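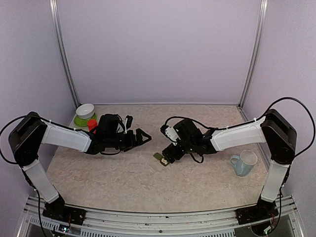 Both arms in the enclosure, right gripper down at the green container.

Posted by Khoa Dương, Thursday, 9:40 pm

Second arm is on and both run from one script now. Frame is aluminum rail, panels on three sides. Right arm gets to the container fine but stalls for up to 10 seconds before it closes. Left one doesn't. Same firmware, same Botstead driver boards.

grasau_lx
Cable. That loop under the right wrist is short. Give it more slack and try again.

Lộc Mai
I don't think it's the cable. A tight cable gives you position error, not a pause. Check the bus timeout. Mine shipped at 4,000 ms and it retried before it moved.

grasau_lx
Mine paused with a tight cable. The servo hit its current limit and sat there.

Khoa Dương
Timeout was 4,000 on the right and 312 on the left. No idea when I changed one and not the other. Set both to 312 and ran it 3 times, no stall. I'll still redo the wrist cable - it pulls when the arm reaches for the mug.

Hằng Phan
What are you using for the tabletop? Mine is glossy and the wrist camera hates it.

Khoa Dương
Offcut from a kitchen place. Glare is okay if I leave the overhead light off.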